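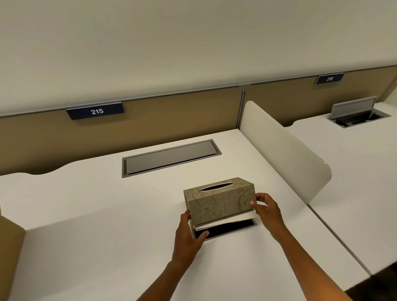

Desk 215, with its number plate on the partition rail.

I've spent seven years talking about my skin on camera, and I still get nervous before posting the bare-faced ones. So you can imagine the state I was in when I sat down to film Totitz, my new series on living with adult eczema!

The first episode goes up on my channel in October, and it starts with the flare-up I had in Jamescombe last winter - the one where I cancelled everything and wore cotton gloves to bed. I hadn't planned on telling that story. Then I put a question box up one evening and 1563 of you wrote back, mostly about sleep, itching and what on earth to do about make-up.

I've read the lot (it took a while, and a lot of tea). Around 200 of your questions made it into the scripts, and a skin nurse joins me for the medical bits as I'm really not the person to ask about steroid creams.

Storneck are producing the series and Coppens are looking after bookings and interviews. I'm happy to chat about eczema, dating with eczema, or my ongoing war with wool jumpers. Please don't ask me for a miracle cream, I haven't got one.

Preview clips and stills are available from the Coppens press desk on request.

ENDS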